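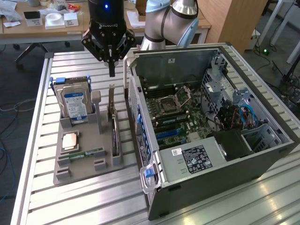
An open computer case on a slotted worktable, with a gripper over the parts fixture.

January 18, 2019

I have a rule about craft kits, which is that I don't buy them. I broke it in the fall for the Skitby felt crown kit, and I've been annoyed about it for long enough that I may as well write it down.

My daughter wants to be a queen for the winter parade at her school in February. A queen of what changes by the hour. Snow, mostly, but there was one breakfast when it was queen of the otters. Either way there has to be a crown, and I have made enough of them out of cereal boxes and foil to know they last until the first kid sits on one. So when I saw a kit that promised a "heirloom quality felt crown in one evening," I paid for it. I did not believe the evening part. I half believed the heirloom part, and that's on me.

What you get is a sheet of gray felt, a sheet of white felt, a bag of stick-on gems, a strip of elastic and a folded paper pattern. The box says 187 pieces. The gems are how they get there. If you counted a bag of rice the same way you could call dinner a 900-piece meal.

The pattern has three sizes on it, printed on top of each other in lines that are all the same color. I cut the small. It would have fit a grapefruit. I cut the medium out of what was left and got a decent fit, but by then I was short on felt for the lining, so the inside of our crown is an old pillowcase with faded tulips on it. It's the nicest part of the thing.

Now the gems. The instructions say to peel and press. I peeled and pressed, and by morning a good number of them were on the floor and one was stuck to the dog's ear. Felt is fuzzy. Stickers don't hold on fuzzy. I don't see how a company that sells felt kits could miss this, unless the person who wrote the instructions had never had the kit on a table in front of them.

I went looking online, and every review I found was from someone who had clearly got the kit for free and photographed it next to a candle. "So easy!" they all say. Did any of these crowns ever go on a child? I'd like to see one after recess.

The comments were more useful. Someone named Ville Peltonen had written a long one under a review on the Arnaud fabric shop's page, saying to throw out the stickers, buy flat-backed sew-on gems and put them on with doubled thread before you attach the lining. I was suspicious of this too, as it's a lot more work, but I tried it with a handful along the front points. I pulled on them pretty hard and they stayed. So now I'm sewing gems on in front of the TV every night, which puts us some way past one evening.

Fabric glue, before you ask: I tried Brolex, which is supposed to dry clear. On white felt it dried the color of weak tea. I also tried the Funness glitter glue she got for her birthday. It held fine, but it left a shiny ring around each gem, and my daughter said it looked like snails had been there. She thought that was great. I did not, and it's my name the other parents will have in mind.

The points flop, too. The fix I see everywhere is to run a pipe cleaner up the inside of each one. I don't love having wire ends near a kid's forehead, so I cut strips from a plastic milk jug and slid those in between the layers. They stand up well. They also crackle a little when she nods, and she nods a lot now.

Would I buy it again? No. A yard of thick felt, a card of elastic and a packet of sew-on gems would get you the same crown with felt left over for mistakes, and you could draw the pattern around a mixing bowl. The one thing I'd keep from the box is the elastic, which is soft and didn't leave a mark on her head.

I still have the back row of gems to do, and the cape. She wants the cape to have a hood - over the crown. I've explained the problem with this and she has told me to figure it out. If you've made a hood that goes over a crown and have a picture of it on an actual moving child, leave a link in the comments. No candles, please.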